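The woman behind Grollow answers the door with flour up to both elbows and starts talking before I've got my coat off. She wants me to smell the starter. I do, and it's wonderful, like green apples and a bit of beer.

Grollow is a bread club on the east side of Indport. Members pay for a month at a time and get a loaf a week, and they never know which loaf it will be. "People told me that would never fly," she says. "They said everyone wants to pick. Well, I've got 76 members and maybe two of them ever ask what's coming!"

She came to baking late, after 11 years keeping the books at Civeda, and she still talks about dough the way other people talk about a good spreadsheet. Everything gets written down — flour, water, how warm the kitchen was at 4 in the morning. The notebooks fill a whole shelf over the sink, and she pulls one out to show me the page for her first rye. "Terrible," she says happily. "You could have propped a door open with it. But look, I wrote down why, and the next one was better."

The rye is now the loaf people stop her on the street about. It's dark and a little sour, with caraway, and she bakes it only when the weather cools off. In July she leans toward lighter things, such as a potato bread with chives and a long, thin olive loaf that I ate half of during our talk (sorry, whoever was supposed to get that).

Most of her flour comes from Benavides, a small mill she visits whenever she can get away. "Fresh flour drinks more water. The first time I used it I thought I'd broken my recipe. Then I tasted it and thought, okay, I'll learn a new recipe."
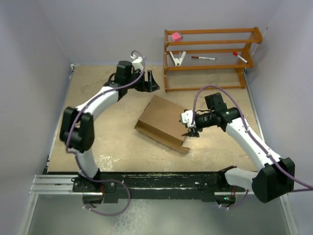

A brown cardboard box on the work surface, with a rack of small items behind it.

I ask what she would tell someone baking a first loaf at home. She thinks hard about it, wiping down the counter the whole time.

"Bake the same bread over and over. Don't jump around. Make one plain loaf until your hands know it, and give the ugly ones to your neighbors. They'll be thrilled, I promise you."

Then the timer goes off, and she's back at the oven with a towel over her shoulder, telling me to come and listen to the crust crackle.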